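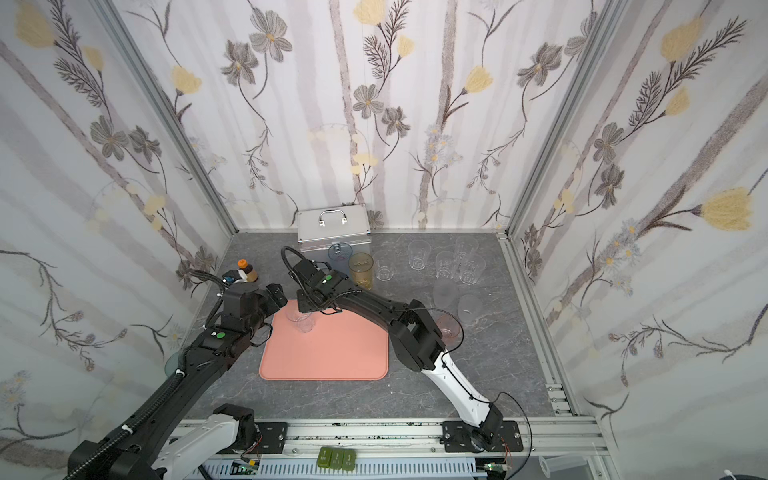 Wiegand D2 Two-Arm Bench Cell

The D2 is a pair of arms on a slotted aluminum rail, with a wrist camera and parallel gripper on each. It is built for labs and training rooms that want two-handed handling work on an ordinary bench. Assembled and tested at our Dedport shop.

Reach per arm: 693 mm
Rail length: 1,000 mm
Gripper: parallel, padded fingers
Cable sleeve: black, corrugated, fitted

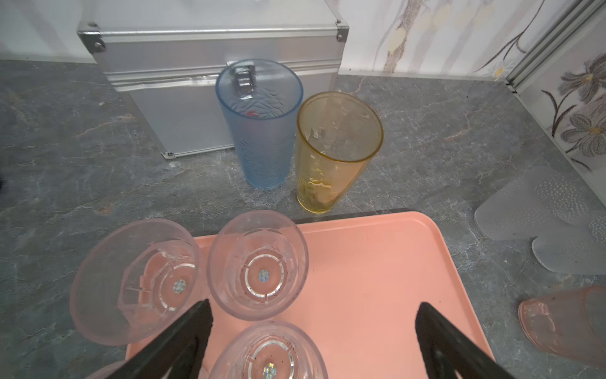 The wrist camera looks straight down past the fingers, so the operator can see both tips through the whole approach. Clear drinkware is a hard test for any camera. On a plain coloured tray like the salmon-pink one, the ringed bases of the cups give it something to work with. We suggest starting with a tray in one solid colour and leaving patterned surfaces for later. Trays are not included.

Wall panels are optional and come plain or printed. They clip to the corner posts and can be swapped without moving the arms. 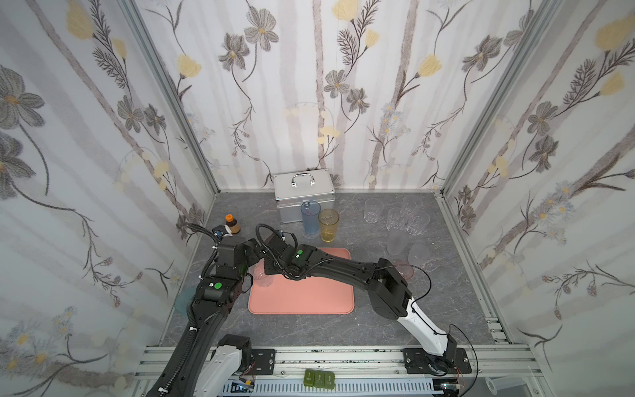
Panel sets fit the standard rail only. If you have the older 600 mm rail from Lustcombe, ask for the adapter plates before you order.

Shipping weight is 34 kg in two cartons. Orders placed now leave in August. Pickup from the Sadthorpe counter is available Saturday mornings.

Quotes and spare parts: Ilse Rieger, sales desk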